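社区口述史与旧物整理项目 八月进展汇报
致：Rorent基金会项目部 Clementina Gouveia女士
汇报人：Joana Baptista

Clementina您好：

上回通电话的时候您说，报告不必写得太正式，把这段日子做了些什么、卡在哪里、钱花到哪儿去了讲清楚就好。我这个人一动笔就容易啰嗦，先跟您告个罪，您泡杯茶慢慢看。

先说录音。入夏以来我们一共完成了19位老街坊的访谈，多数是Dundard老棉纺厂的退休职工，也有几位是当年厂门口开铺子的。原计划在夏天结束前把第一批受访人都谈完，现在还差两位，一位回乡下照顾孙辈去了，一位前阵子做了白内障手术，说想等眼睛好些，能自己翻着相册讲。我们觉得等一等是值得的，就没有催。

访谈的质量比春天那会儿好了不少。春天我们太心急，拿着提纲一条一条问，老人家也就一条一条答，答完大家对着坐，怪客气的。后来Arnaldo Guerreiro建议把提纲收起来，先请对方带我们在老厂区走一圈，走到哪儿讲到哪儿。这个办法真是好！染色车间那面墙早就拆了，可是老人站在那块空地上，能告诉您哪里是烘干机，哪里夏天最闷，哪个窗口下午三点会有人递冰水进来。这些话坐在屋里是问不出来的。缺点是户外风大，又有汽车声，有几段录音听起来相当费劲，Arnaldo回来要反复听好多遍才敢下笔。

说到文字整理，这是目前最慢的一环。录音里方言多，厂里的行话更多，像“接头”“落纱”还好懂，有些词连同一个车间的人都说法不一。我们现在的做法是先照原话记，不改，旁边另加注释，再请受访人自己过目。有位阿姨看了稿子，把自己骂车间主任的那一段划掉了，隔天又打电话来说还是留着吧，人都不在了，留着也是个念想。我们照她的意思留了，并且在授权书上补签了一笔。凡是这样改来改去的地方，都有记录可查，您派人来看的时候可以随时调阅。

接下来说旧物。征集的消息贴出去以后，送来的东西比想象中杂：饭票、工作证、搪瓷缸、先进生产者的奖状、运动会的奖杯、手抄的歌谱，还有一整套没拆封的毛线针。Raquel Seixas负责登记，她给每件东西写一张卡片，写清是谁送来的、什么年代、有什么故事，愿意捐的归捐，只愿意借的写明归还日期。开头我们没有分得这么细，有一家兄弟俩对一本相册到底是捐是借意见不同，闹得有点不愉快，后来请他们一起来喝了茶，商量好由我们扫描一份，原件拿回家去。从那以后，凡是家里共有的东西，我们都请家属一同签字。

运动会这一块，意外地成了大家最爱聊的话题。棉纺厂当年每年秋天都办运动会，拔河、接力、挑担赛跑，连食堂都单独组队。谁哪年摔了一跤，谁穿错了鞋，几十年了记得一清二楚。我们打算在展览里给它单独留一个角落，配上录音片段，让来的人戴着耳机听。展签的字要大一些，这是老人们反复交代的。 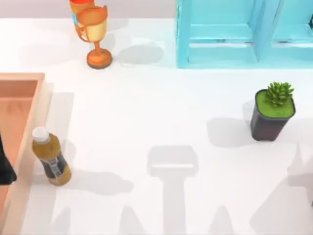

图1 白色台面上的橙铜色奖杯，浅口，两侧带小耳，圆形底座（模拟渲染图）。

展览场地定在Cikden文化馆一楼东侧。房间不算大，好在朝向不错，上午光线很柔和。馆方同意免去场租，只收水电和清洁的费用，这一笔省下来，我想申请挪到文字整理上去，用来多请一位懂方言的帮手。具体的调整表由Kenneth Padilla另外寄给您，他比我细心，数字上的事您问他就行。目前总的支出没有超出预算，录音设备那一项略有结余，印刷那一项恐怕会紧一点，原因是纸价涨了，我们又不愿意把画册的字号改小。

还有几件不太顺利的事，也老实向您报告。原本说好跟Qian中学合作，由学生来参与采访，结果放假以后学生都散了，只来过一次。那一次倒是很热闹，孩子们问的问题比我们有趣，有个男生问一位老师傅，上夜班的时候怕不怕黑，老师傅笑了半天，然后讲了一个很长的故事。我和学校的老师谈过，开学后会重新排时间，每组学生配一位受访人，一个学期里见上几次，慢慢熟起来。另外，网站的进度落后了，主要是我们低估了录音上传前要做的剪辑和授权核对。我宁可晚一些上线，也不想有哪位老人在网上听见自己不愿公开的话。

下一阶段的安排是这样的：先把剩下两位的访谈补上，同时完成已有录音的初稿；旧物登记继续开放，等卡片全部核对好，再选定展品；展览计划分成10个小单元，目前文字写好的还只占少数，Raquel和我正一个一个往下写。学生采访等开学后启动，网站放在最后。

想请基金会帮忙的有两处。一是上面提到的经费调整，若能早些批复，帮手就可以早些到岗。二是您以前提过，基金会认识做旧纸张修复的师傅，我们这里有几张奖状受潮粘在了一起，没有人敢动手揭，眼下用吸水纸隔着放在阴凉处，若能请师傅来看一眼，大家都会安心许多。

您要是有空，欢迎来坐坐。每天下午两点以后，办公室里总有几位老人在，有的来送东西，有的就是来聊天，门口的椅子都不够坐了。上回您带来的点心，他们到现在还在念叨。

祝夏安
Joana Baptista 敬上

附：经费调整申请表（Kenneth Padilla另寄）、访谈授权书样张、旧物登记卡样张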